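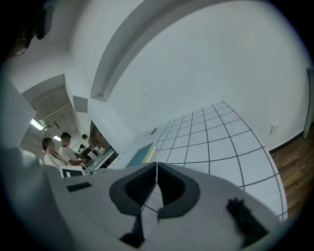

日期：03/09/2019　　文：Selma Golob

今天腰快断了，但是心情好得不得了，所以趁还没睡着赶紧写几句。

社区冰箱总算搬到Clavisau街口了！就是面包店旁边那个凹进去的小门廊，以前总堆着旧纸箱的那块地方。从一月份开始跟房东谈，谈到后来我见了他都想绕路走，结果上个星期他自己打电话来，说电费他可以出一半，条件是门口不能摆桌子。行啊，不摆就不摆，我们本来也没有桌子（那张折叠桌是Burgi的，她早就想要回去了）。

早上六点多我就到了，Burgi Reisinger比我还早，坐在台阶上喝保温杯里的咖啡，脚边放着两大袋西葫芦。又是西葫芦。她家菜园今年夏天大概疯了，每次来都带西葫芦，我冰箱里还有上回的半根没吃完，切开的那头都皱了。我跟她说，再这样下去Vadine小区的人看见绿色的东西就要跑。她说那你们煮汤啊，放点莳萝，放点酸奶油，小孩子喝不出来的。我半信半疑，中午真煮了一锅，孩子们喝是喝了，不过有个小男孩问我为什么土豆汤是绿的。

搬冰箱的过程我不想多写了，反正小推车的轮子在石板路上卡了三次，第三次我差点坐到地上去。面包店的学徒出来帮忙，一个人顶我们两个，年轻真好。插上电以后要等它站稳了再开，我每隔一会儿就跑去摸摸后面热不热，Burgi说我像在照看发烧的小孩。

下午把规矩重新抄了一遍贴在门上。自己做的熟食要写日期和配料，生肉生鱼不收，酒不收，开过封的不收。我本来还写了“请勿一次拿太多”，写完看了半天，又撕掉重写了。多少算太多呢？家里五口人和家里一口人能一样吗？去年就因为这句话，有位老太太拿了两盒鸡蛋以后特意跑来跟我道歉，弄得我难受了好几天。现在那张纸上只写“需要就拿”，字写得有点歪，算了，就这样吧。

对了，账也要记一笔，不然月底又要翻聊天记录。上个月我们一共送出去642份饭，比七月多。Zacharias基金那边批下来的1,000欧元，买了新的密封条、温度计，还有一批可以反复用的饭盒，剩下的留着冬天买米和扁豆。饭盒这个事我要抱怨一下，发出去的多，回来的少！我也不好意思追着人家要。Burgi提议收押金，我不同意，吵了几句，最后决定在冰箱旁边挂个布袋子，写上“空饭盒请回家”。她说这话太肉麻，可是挂上去不到两个钟头，里面就有了三个，洗得干干净净的，有一个里面还放了一小把迷迭香。也不知道是谁放的，我闻了好久。

傍晚去Plalilell农场拿他们卖剩的菜。大约二十分钟的车，路上修了一半，颠得后备箱里的番茄乱滚。他们今年李子多，挑出来不好看的整筐给我们，皮上有点疤，甜得很，我一边开车一边吃，裤子上滴了好几滴，洗不洗得掉还不知道。农场那边还问我们要不要南瓜，再过几个星期就可以去拉。要啊，当然要，可是放在哪里？地下室已经被洋葱占了一半，而且楼上的邻居抱怨过味道。得问问学校食堂后面那间小储藏室能不能借，那边阴凉，也有锁，就是钥匙永远找不到人拿。

回来的时候天快黑了，冰箱前面站着一对父子，爸爸在看门上的字，小的那个已经把头伸进去了。我没有走过去，坐在车里等了一会儿，怕他们不自在。等他们走了我才把李子搬进去，顺便看了一眼，西葫芦少了四根！我马上给Burgi发了消息，她回了我一长串感叹号，然后说明天再带一袋来。

我真是自找的。

李子剩下一小筐太软了，放冰箱里过不了夜，我拿回家准备熬果酱。锅现在就在炉子上咕嘟，满屋子都是肉桂味，糖放少了点，明早尝了再说。洗好的玻璃瓶倒扣在毛巾上，盖子少两个，怎么找都找不到，估计是上次装杏子酱的时候送人了，得跟隔壁借。

明天要做的事：问储藏室的钥匙，买胶带（那张纸的右下角已经翘起来了），给房东送一瓶果酱，还有把折叠桌还给Burgi。这回真的要还了。

好，关火去。

联系我们：请在街区活动室信箱留言　|　© 2019 Selma Golob　|　返回顶部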